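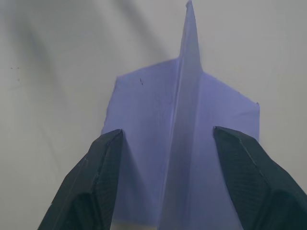 How often should the finger tips be cleaned on a paper folding cell?

Every 300 folds, or at the start of a shift, whichever comes first. Dry lint-free cloth first, then a cloth barely damp with isopropyl. Let them air dry before you load a sheet.

More on fingers, then the rest of the cell. These are notes from the Altolmont workshop, two arms, one table, paper all day. Mostly written down after something went wrong.

Fingers

Printed fingers wear at the tip and noplace else. Run a fingernail over the end. If it feels rounded or has a lip, swap it. Swap both fingers on that gripper, even if the other one looks ok. A new one against an old one closes off center and you get a slanted crease, and then you spend the morning blaming the calibration.

The layer lines are fine on the outside faces. On the gripping face they pick up paper dust. A soft toothbrush gets it out, brushing along the lines, never across. No sandpaper unless you want to redo the closing width afterward.

Screws: hand tight plus a quarter turn. They go into plastic. Temitope Nwankwo stripped two in one week with the electric driver and now the driver lives in a different drawer.

Keep a spare set of four in a labeled bag. Label it with the print settings too. Somebody will need to make more and won't remember the infill.

Closing width

Check with plain copy paper, same weight you fold. Close on a single sheet, pull gently. It should drag but not tear. Slides right out – too open. Leaves a dent – too tight. Change it in small steps and test after each one.

Do this with the arms warm. We run the idle routine for 7 minutes first. Cold joints in the morning will give you a different number than you get at lunch.

Table height

If the tips scrape on one side of the sheet and float on the other, look at the table before you look at the arm. Push down on each corner. If one rocks, shim it. Folded cardboard is okay for a day, use a proper leveling foot after that.

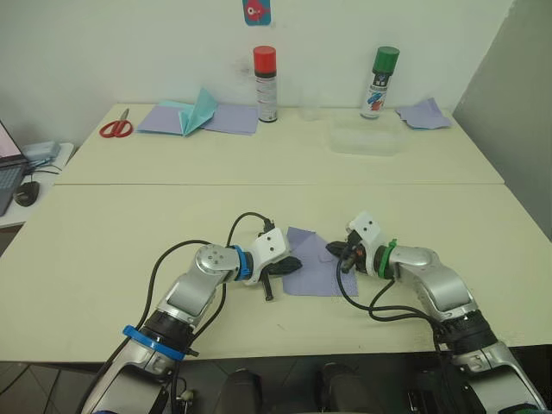 Then touch the tips down at the four corners of the work area, slow speed, and write the heights on tape stuck to the table leg. Next time you only compare. If all four moved together it's the arm zero. If one moved, it's the table. Saves a lot of arguing.

If you have a second table butted up behind the first, don't let the work area cross the seam. Even a tiny step there catches a paper edge. And don't use the back table as a leaning spot while the arms run, you will feel it in the front one.

Cables

Most of our stops were cables. Not motors, not software, cables.

Leave a loop at the wrist big enough for a full twist each way. Move the wrist by hand with the power off, both ends of travel, and watch the loop the whole way. If it goes tight anywhere, more slack.

Too much slack is a problem too. A cable that drops onto the table will drag your paper off its mark and the log will tell you the grip failed. Check for this first if sheets are arriving crooked on one side only.

Zip ties: snug, not cinched. You should be able to slide the cable with two fingers. Trim the tail flush, a cut tie is sharp and it will find your wrist.

Small connectors get unplugged and forgotten. Before power up, follow every thin wire to where it ends. If an end is hanging free, find out what it's for before you switch on. Either plug it in or tape it back so it can't swing into a joint.

Left and right

Color the arms. We go blue at the left wrist and green at the right, and same colors on the parts bags, the spare fingers, the sheets in the log book. Anas Sleiman came over from the Plukstead shop where they say arm A and arm B, and swapped the wrong gripper on his second day. Colors are quicker.

Paper

Store it flat, in the wrapper, weight on top. Curled sheets lift at a corner and the tip goes under instead of over.

Damp weather: open the pack 30 minutes before you start and let it sit in the room. Fan the sheets out first.

Don't reuse a folded sheet for setup. The old crease pulls the new one toward it, you'll be tuning to the crease and not to the machine. Fresh sheet every check. Yes it wastes paper. Keep the used ones for checking grip force only.

Solid colors show a crease better than white under overhead light. Anything pale but not white works well for us.

Wiping down

Table gets a dry wipe between batches, damp at the end of the day. Pencil marks and specks you'll want off completley if a camera is doing the alignment. A dot near the edge of the sheet can get read as a corner. Took us half a Thursday to work that one out.

No furniture polish on the surface. It leaves it slick and the sheet skates. Don't spray anything near the arms either, spray it on the cloth and walk over.

Never oil the gripper slides unless the maker's sheet says so. Ours run dry. Oil plus paper dust makes a gray paste and you'll be taking the housing off.

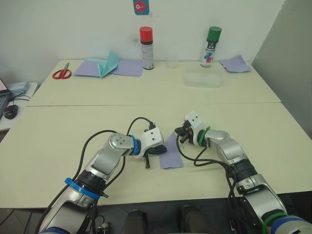

Why do the two grippers bump when each arm works fine on its own?

The distance between the two bases is probably off from what the controller thinks it is. Bolts creep a little, or somebody moved the stand to sweep. Measure base to base with a steel rule, compare with the saved value, fix the bolts before you touch the number.

After that, bring both grippers to the middle at the slowest speed, one hand on the stop button. They should meet tip to tip at the same height. If one sits high, redo its zero. Do it 3 times and only trust it if you get the same answer every time.

Bumped already? Power off. Check for cracks where the fingers meet the housing, white stress marks mean replace. Wiggle the wrist for play. Look at the cable plugs. Then run empty, then one sheet, then a normal batch.

Spares to keep within reach

Four fingers, bagged by color
Finger screws, more than you think
Zip ties, small size
Flush cutters
Scissors for paper only, not for ties or tape
Hex keys, the good set, the ones from Nassar haven't rounded off so far
One spare wrist cable. We got caught without and waited from the start of May until nearly the end for Vultberg to ship

Log book

Paper one, next to the laptop. Date, which arm, what you changed, the number before and the number after. One line is enough. If you changed it back, write that too, alot of people skip that part and then the next shift does the whole thing over.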